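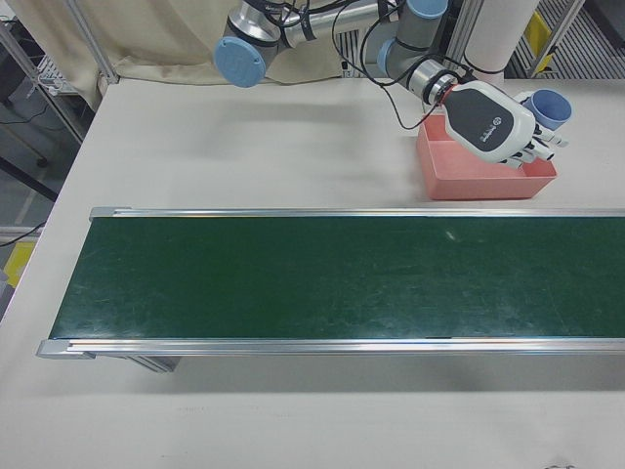

# Projektkurs Robotik stellt Greifaufgabe am Förderband vor

Der Projektkurs Robotik des Eide-Kollegs hat am 16. Juni 2020 seine Jahresarbeit abgeschlossen. 13 Schülerinnen und Schüler der Oberstufe haben seit Dezember an einer Anlage gearbeitet, bei der ein Roboterarm mit fünffingrig ausgelegtem Steuerprogramm Gegenstände neben und auf einem Förderband aufnehmen und an anderer Stelle wieder ablegen soll. Die Leitung des Kurses lag bei Idun Nordin, Fachlehrerin für Informatik und Technik. Fachlich begleitet wurde das Vorhaben von Birger Eklund vom Ingenieurbüro Dukura.

Die Aufgabe trägt den Projektnamen »Alier«. Sie besteht aus 2 Teilen. Im ersten Teil ist ein Becher zu greifen, der in der Nähe einer flachen rosafarbenen Kunststoffschale steht, und in dieser abzusetzen. Im zweiten Teil ist der Becher aus der Schale auf das grüne Band zu stellen, ohne dass er kippt. Schale, Becher und Förderband stehen auf demselben weißen Arbeitstisch, sodass die Hand zwischen den Stationen nur kurze Wege zurücklegt. Bewertet werden die Zahl der gelungenen Durchgänge, die Dokumentation des Programmcodes sowie ein schriftlicher Bericht von jeder Arbeitsgruppe.

## Schwierigkeiten beim Anfahren der Schale

Als anspruchsvoll erwies sich vor allem die Annäherung von oben. Die Schale ist niedrig, und die Finger der Hand dürfen beim Absenken weder den Rand berühren noch gegen die Seitenschiene des Förderbands geraten. Die Gruppe um Linnea Halvorsen legte deshalb einen Zwischenpunkt oberhalb der Schale fest, an dem der Arm anhält und die Finger teilweise schließt. Erst danach wird die Bewegung zum Becher freigegeben. In den ersten Wochen war dieser Halt im Programm nicht vorgesehen, und die Versuche mussten häufig von Hand abgebrochen werden.

Eine zweite Gruppe befasste sich mit der Kabelführung. Die schwarzen Leitungen hängen in Schleifen am Arm und laufen zum Handgelenk hinunter. Bei bestimmten Drehungen des Handgelenks spannten sie sich so stark, dass die Steuerung den Vorgang beendete. Die Schülerinnen und Schüler erstellten daraufhin eine Tabelle zulässiger Gelenkstellungen, die nun vor jedem Durchgang abgefragt wird. Der Kurs hat diese Tabelle als eigenes Kapitel in den Abschlussbericht aufgenommen.

»Die Jugendlichen haben gelernt, einen Fehler so zu beschreiben, dass eine andere Gruppe ihn nachstellen kann«, erklärte Idun Nordin bei der Vorstellung der Ergebnisse. Der Anspruch an die Versuchsprotokolle sei im Laufe des Schuljahres deutlich gestiegen. Birger Eklund hob die sorgfältige Arbeit an den Koordinaten hervor. In der beruflichen Praxis werde die Einmessung einer Anlage oft unterschätzt – im Kurs habe man ihr mehrere Sitzungen gewidmet.

## Ergebnisse der Abschlussreihe

Für die abschließende Versuchsreihe waren 91 Durchgänge angesetzt. In 65 Fällen wurde der Becher wie vorgesehen in der Schale abgesetzt und anschließend aufrecht auf das Band gestellt. Die übrigen Durchgänge wurden nach Fehlerart ausgewertet. Am häufigsten verfehlten die Finger den Becher beim ersten Zugriff, seltener kippte er beim Abstellen. Durchgänge, die wegen einer überschrittenen Gelenkstellung endeten, kamen nach Einführung der Tabelle nur noch vereinzelt vor.

Das Förderband stand während der gesamten Reihe still. Ursprünglich war vorgesehen, den Becher auf das laufende Band zu setzen. Dieser Teil wurde im Frühjahr zurückgestellt, nachdem die Arbeit in der Werkstatt zeitweise nicht möglich gewesen war. Die Gruppen nutzten diese Zeit für die Auswertung früherer Protokolle und für den theoretischen Teil des Berichts. Eine Benachteiligung bei der Notengebung entsteht den Teilnehmenden dadurch nicht.

Die Vorstellung fand ohne Publikum statt. Anwesend waren neben dem Kurs die Schulleiterin Sigrun Halvorsen und Idun Løken als Vertreterin der Stiftung Finau, die den Projektkurs mit Sachmitteln fördert. Idun Løken teilte mit, die Förderung werde im kommenden Schuljahr fortgesetzt. Der Schwerpunkt solle dann auf der Abstimmung zwischen Armbewegung und Bandgeschwindigkeit liegen.

## Fortsetzung und Anmeldung

Der Projektkurs wird nach den Sommerferien neu eingerichtet. Teilnehmen können Schülerinnen und Schüler der Oberstufe, die den Grundkurs Informatik belegt haben oder vergleichbare Kenntnisse nachweisen. Erfahrung mit Robotern wird nicht vorausgesetzt. Vor dem ersten Einsatz an der Anlage ist eine Sicherheitsunterweisung zu absolvieren, die in der Werkstatt stattfindet und schriftlich bestätigt wird.

Anmeldungen nimmt das Sekretariat des Eide-Kollegs bis zum Ende des Schuljahres entgegen. Der Abschlussbericht des laufenden Kurses einschließlich der Versuchsprotokolle kann in der Schulbibliothek eingesehen werden. Fragen zum Inhalt des Kurses beantwortet Idun Nordin in ihrer Sprechstunde.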